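# Budgeting a small pick-and-place cell, starting in the simulator

These are the steps we use at Sevside before any money is committed to a gripper, an arm or a table. They assume one arm, one wrist camera and a short list of objects to be moved. Larger cells need a proper integrator's quote from the start.

## 1. Write the object list first

List every item the cell has to pick and where it goes. For each one, record the width at the grip point, height, full weight, empty weight and surface finish. Measure the items yourself. Catalog sizes are often for the shipping carton.

Mark the hardest item on the list. It sets the gripper budget. On the Miranda job it was a slim drink can that had to go into a bowl, and we had been pricing grippers for the boxes.

## 2. Get the price sheet in three columns

Ask each supplier to split the quote into hardware, software and yearly cost. Gendon sends it that way by default. Others will send one total, and you have to ask again.

Put these under hardware even if the supplier doesn't:

- spare finger pads, at least 2 sets
- cable management for the wrist
- the mounting plate
- the emergency stop and its wiring

On Miranda the mounting plate and cables came to $681, and neither was in the first quote. Leire Arrieta now keeps a separate line for them on every sheet.

## 3. Test the reach and grip in simulation

Load the gripper model the supplier provides and place your objects at true scale. If the supplier has no model, add the time to build one to the budget. Hugo Echevarría allows 3 days for a two-finger gripper.

Run each pick from the wrist camera view as well as from outside. The wrist view shows how much the fingers block, and that decides whether you need a second camera.

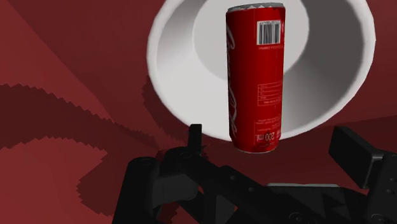

*Wrist view in the simulator: slim 200 ml can above the gap between the fingers, white bowl behind it.*

At this stage, check four things for every object:

1. The open gripper clears the widest part of the object with margin on both sides.
2. The finger pads meet a flat or straight section. Avoid the taper at the base of a can.
3. The camera still has a usable view of the target when the object is between it and the drop point.
4. Shadows don't hide the edge of the container. Change the light direction and run it again.

Write down every failure with the object name and the gripper model. You will want this list when you talk to the supplier.

Simulated contact is not reliable for thin metal or soft packaging. Don't use it to set grip force. Leave that for the trial in step 5.

## 4. Decide about the second camera

If the check on camera view failed for more than one object, price a fixed camera over the table. Include the stand, the longer cable and a day for calibration. If it failed for only one object, try a different approach angle first. It costs nothing but time.

## 5. Rent before you buy

Ask for a rental of the gripper you chose. Dromesis rents by the month and takes part of the fee off the purchase price if you keep the unit, so get the percentage in writing. Book the rental only after the real objects are in the building. In July we paid for 11 days of a gripper sitting in its case because the sample cans were late.

Use full containers and empty ones. Set the grip force on the empty ones first and then see if the full ones slip.

## 6. Put the final budget together

Add the three columns from step 2, the model-building time, the rental and the camera if you need it. Keep training and installation on their own lines. Bonifacio Mateos signs off on anything that includes an arm, and Rocío Peñalver on everything else. Attach the object list and the failure list to the request. Requests without both are sent back.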